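Tritunlow
Hojas de cuidados de heridas suturadas, en español, con anotación de legibilidad

Versión del 26 de noviembre de 2024

Qué contiene

Tritunlow reúne 275 hojas informativas de las que se entregan al paciente cuando sale de urgencias o de una consulta con puntos. Son textos cortos, casi siempre de una cara: cómo lavar la herida, cuándo retirar el apósito, qué síntomas obligan a volver. Proceden de la red de centros de Pranimden y del archivo de impresos de Trarstead, donde seguían guardadas varias versiones retiradas.

El corpus se montó para comprobar una afirmación que se repite mucho y se comprueba poco: que las fórmulas de legibilidad sirven para saber si un paciente va a entender una hoja. Teníamos dudas al empezar y las seguimos teniendo. Quien busque aquí una validación de su índice favorito debería leer antes el apartado de limitaciones.

De las hojas, 130 tratan de heridas cerradas con hilo y aguja. Las demás cubren grapas, tiras adhesivas y pegamento tisular, o mezclan varios métodos sin avisar al lector de cuál le corresponde. Esa mezcla es frecuente y ninguna fórmula la penaliza. 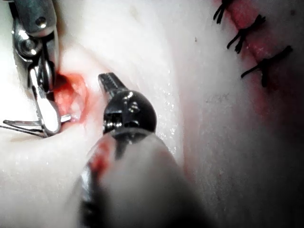
Estructura de los archivos

textos/ : una hoja por archivo, en UTF-8, sin maquetación
metadatos.csv : identificador, procedencia, tipo de cierre, zona del cuerpo, versión
legibilidad.csv : puntuaciones calculadas por hoja
comprension.csv : respuestas agregadas de los lectores
glosario.txt : términos que los anotadores marcaron como problemáticos
LEEME.txt : este documento

El separador de los CSV es el punto y coma. La coma se reserva para los decimales, lo que romperá más de un script escrito pensando en otro idioma. Preferimos avisar a cambiarlo.

La columna «zona» admite el valor «sin especificar». Es el más habitual, y no se debe a un fallo de la extracción: muchas hojas hablan de «la herida» de principio a fin y dan las mismas instrucciones para un párpado que para una rodilla.

Cómo se anotó

Cada hoja pasó por 2 anotadores que trabajaron por separado. Marcaron tecnicismos sin explicar, instrucciones sin plazo («retire el apósito cuando proceda») y contradicciones internas. Los desacuerdos se conservan en columnas distintas. No hay una etiqueta final consensuada y no pensamos añadirla, por mucho que facilite las tablas: cuando dos personas leen «mantener seca» de dos maneras, el dato interesante es ese.

La prueba de comprensión se hizo en julio con 88 lectores adultos sin formación sanitaria. Se les daba una hoja y se les pedía que explicaran con sus palabras qué harían al llegar a casa. Las respuestas literales no se distribuyen.

Términos que dan problemas

«Punto» y «sutura» aparecen como sinónimos en unas hojas y como cosas distintas en otras. «Reabsorbible» se explica pocas veces. «Dehiscencia» figura en impresos destinados al público general, con la única aclaración de que hay que consultar si se produce. «Bordes» parece una palabra sencilla y varios lectores la entendieron como los bordes del apósito.

También se registran en el glosario las menciones al material: aguja, hilo, pinzas, portaagujas. Rara vez ayudan al paciente, que no va a usar nada de eso, pero suben la proporción de palabras largas y con ella la supuesta dificultad del texto. Una hoja puede mejorar su puntuación con solo borrar «portaagujas» y seguir sin decir cuándo se quitan los puntos.

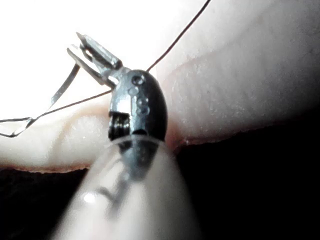 Aguja de sutura curva, sujeta por las mordazas metálicas.

Sobre las puntuaciones

El archivo legibilidad.csv se generó con la herramienta Mutiso, en su configuración por defecto. Calcula longitud media de frase, sílabas por palabra y dos índices derivados. Hay que tomarlos con cautela. Las listas sin punto final se cuentan como una sola frase larguísima, de modo que una hoja bien organizada en viñetas puede salir peor parada que un párrafo apelmazado. Probamos a insertar los puntos a mano en un puñado de textos y la clasificación cambió de forma visible. Los valores publicados son los originales, sin esa corrección.

Limitaciones

Los lectores no tenían herida, ni prisa, ni dolor. Leyeron sentados y con buena luz. Suponer que alguien recién salido de urgencias entiende lo mismo exige un salto que estos datos no autorizan.

Las dos procedencias comparten plantillas. Hay párrafos idénticos en muchas hojas, y si se reparten al azar entre entrenamiento y prueba el resultado saldrá inflado. Use la columna «version» para agrupar.

Solo se recoge español peninsular. El contenido clínico no se ha revisado: algunas hojas retiradas dan consejos que hoy no se darían.

Usos desaconsejados

No emplee los textos para generar instrucciones dirigidas a pacientes reales. No presente los índices como medida de comprensión.

Correcciones

Se aceptan correcciones de transcripción si indican el identificador de la hoja y la línea. Las erratas del impreso original se mantienen tal cual, incluida «sutrua», que aparece en tres versiones consecutivas del mismo modelo de Trarstead.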